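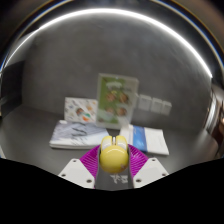 Chapter 4
Picking Things Up

By now your team has a base that drives straight (or straight enough!) and a program that stops it before it hits the wall. Good. Now we get to my favorite part of the whole course, which is hands.

I've been running the Tarnham after-school robotics club long enough to know how this chapter usually goes. Somebody reads the title, grabs the stiffest claw in the parts bin, bolts it on, and crushes a paper cup. Then they do it again, because it's pretty fun. Go ahead and get that out of your system before you read any further. I'll wait.

Back when I was a student myself, my partner Stelios Manolakis and I built a gripper we named Lunus. It had two flat metal jaws and a motor that was much too strong for them. It could hold a brick all afternoon. Give it anything round, though, and the thing popped out like a watermelon seed. We spent most of March gluing sandpaper to those jaws, then rubber bands, then slices of an old bath mat. The bath mat worked best, and we were so proud of it that we brought it to the Cotden meet in front of 200 people, where it fell off in the first match.

What we were missing was contact. A flat jaw touches a curved object in one small spot, and all your squeezing goes through that spot. A finger that can bend will wrap a little, so it touches along a longer patch and you can use a lot less force. Keep that in mind and half the problems at the end of this chapter get easier.

In this chapter you'll build a pair of ribbed fingers that flex, mount them facing each other, and try them out by hand before any motor gets involved. Please don't skip the by-hand part! When your own fingers are doing the closing, you can feel the object start to slip, and you'll know what your program is supposed to be watching for later.

You'll need your Raptis base from Chapter 3 (set it aside for now), the finger kit, a small screwdriver, a notebook, and a bag of everyday objects from home. Mix them up: something round, something flat, something with a slick surface. Each object gets 20 tries, and you write down every one, including the embarrassing ones.

4.1 What Makes a Good Grip?

Before you build anything, pick up your pencil with two fingers, then with just your fingertips, then with your knuckles. Write a sentence on each in your notebook and compare with your partner.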